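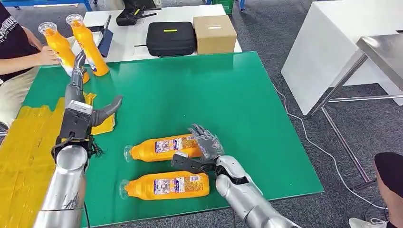 **Gheorghița Pop**
Head of Household Waste and Recycling, Sanstead Council

**1/** The Council is changing the way plastic bottles are collected in Sanstead and Lernley. The new arrangements begin in May. This thread sets out what residents will need to do, and it will stay pinned to this account until the change is complete.

**2/** Plastic bottles of every colour may now go in the green-lidded bin. Until now, residents were asked to put coloured bottles in general waste. That instruction is withdrawn. Leaflets which still carry it should be disregarded.

**3/** Please leave caps on. Earlier guidance asked for caps to be taken off and thrown away, as loose caps were too small for the old sorting line. The line at the Tudose Road depot can accept them, provided they are attached to the bottle.

**4/** Labels need not be removed. A quick rinse is enough -- there is no need to use hot water or washing-up liquid. Bottles which have held shampoo, cleaning spray or cooking oil are accepted on the same terms as drinks bottles.

**5/** The following are still not accepted at the kerbside: bottles which have held engine oil, paint, white spirit or weedkiller. These should be taken to the hazardous waste counter at Tudose Road. The counter closes at 4 pm, one hour before the main site.

**6/** Collections will remain fortnightly. Roughly 300 households on the Lisis estate will move to a different collection day, and each has been sent a letter. Residents of the estate who have not had a letter by the end of April should contact the waste team.

**7/** Flats with shared bins: the Council has written separately to managing agents. New signs will be fixed to bin stores before the change takes effect. Tenants do not need to take any action, other than to follow the signs once they are in place.

**8/** Residents who need help moving their bins may apply for an assisted collection. There is no charge. Existing assisted collections will carry over and need not be renewed.

**9/** Several residents have asked about fines. No household will be fined for a genuine mistake. A bin containing the wrong items will be tagged and left, and the tag will state what should be taken out before the next collection.

**10/** A second bin may be requested by households of six or more. The delivery charge is £20. Darius Coman, Collections Manager, will answer questions on bin sizes and deliveries at Lernley Library in the second week of May, from 2 pm.

**11/** Correction to post 6: letters to the Lisis estate were sent second class and some may arrive in the first days of May. Please allow for this before contacting the team.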